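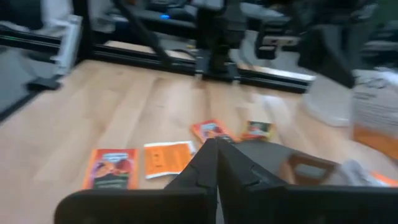

木のテーブルと、オレンジ色の平たいものが四つ。

モラグ・クルックシャンクさんに会いに行ったのは、月曜の朝でした。小さな教会の牧師になって6年目。最近は「あの説教の人」と呼ばれることが多いらしく、本人はかなり嫌がっています。

あの説教というのは、6月の日曜礼拝でのこと。町議選の直前に、候補者のトークィル・ラザフォード氏が講壇から挨拶したいと申し入れてきて、モラグさんは断りました。そこまではまあ、よくある話ですよね。ところが彼女、そのやりとりを礼拝でそのまま話しちゃったんです。録音を聞いた人は、次の週までに800人。普段の礼拝に来るのは20人くらいの日もある教会ですよ!

「だって、隠すほうが変でしょう」とモラグさん。お茶を注ぎながら、けろっとしています。「ラザフォードさんには先に電話しましたよ。日曜に話しますからねって。そうしたら『どうぞ』と言うので、どうぞと言われたら話しますよ、私は」

怒られませんでしたか、と聞いてみました。

「怒られました。手紙が来ましたね、紙の。うちの教会の長老のキア・ホールデンは、三日くらい口をきいてくれなかったし。あの人はラザフォードさんの応援をしていたから。でも次の日曜にはいつもの席に座ってました。右側の、暖房の前」

わたしは教会育ちではないので、正直、牧師さんが選挙の話をすること自体に身構えてしまうところがあります。そう言うと、彼女は少し考えてから、こう答えてくれました。

「誰に入れなさい、とは言いません。言ったこともないし、これからも言わない。ただ、貧しい人の話が聖書にあれだけ出てくるのに、バスが減って病院に行けない人の話をしないのは、私にはできないんです。それを政治と呼ばれたら、はい、そうですかと」

バスの話は本当に深刻で、ファーカーソン通りの停留所がなくなってから、礼拝に来られなくなった人もいるそうです。カースティン・パーヴスさんという信徒の方が、自分の車で送り迎えを始めました。停留所の復活を求める署名は、いま321筆。教会の名前は使わず、個人で集めているとのこと。そこはきっちり分けているんですね。

「教会の入口に置いたら早いのに、って言われますよ。でも、断りにくい人がいるでしょう。お祈りしに来て、ペンを渡されたら」

ああ、なるほど。わたしなら絶対に書いちゃいます(そして帰り道でもやもやする)。

話は予言のことにも及びました。災害や選挙のたびに、神の裁きだという動画が信徒のあいだで回ってくる。モラグさんのところにも「先生、これは本当ですか」と転送されてくるそうです。

「一つずつ返事します。わかりません、と。神さまが何をお考えか、私にはわからない。でも怖くて眠れないなら電話してください、夜でもいいですから、と書きます。この前は本当に夜中の二時にかかってきて、そのときはちょっと後悔しました」

そう言って、大きな声で笑いました。録音を聞き返したら、わたしの笑い声のほうが大きかったです。

ラザフォード氏は結局、当選しました。その後、教会に来たことはあるんでしょうか。

「一度だけ。いちばん後ろに座って、賛美歌も歌っていましたよ。お上手でした。帰りに握手して、バスの件をお願いしますと言ったら、検討しますって。まだ検討中みたいですけどね。来週あたり、また電話してみます」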